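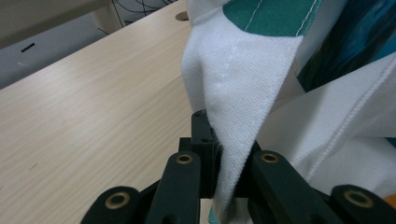 How to test a hand-held gripper on cloth before you buy

Posted 2 Sep 2021

Sellers love to show a gripper picking up a block. Blocks are easy. If you plan to handle clothing, use a shirt with a collar and seams, and don't trust the spec sheet until you've done the following.

1. Lay the shirt on a bare desk. Close the jaws on a single layer and lift 200 mm. Do it 12 times, moving to a new spot each go.

2. Repeat on the folded collar. The Jutach did well on single layers in August, then let the collar slide. The Tokarz held it but left a crease I couldn't smooth out by hand.

3. Pinch across a seam and tug sideways. Watch the pivots, not the cloth. Any wobble there will only get worse.

4. Check the jaws for snagged threads.

5. Now run it open and shut 3000 times and start again from step 1. Flokevine claims its linkage needs no adjusting. Mine had play in it at 867 cycles – so much for that.

Write down the misses as well as the grabs. A gripper that fails the collar test may still be fine for tea towels, but I wouldn't pay shirt money for it.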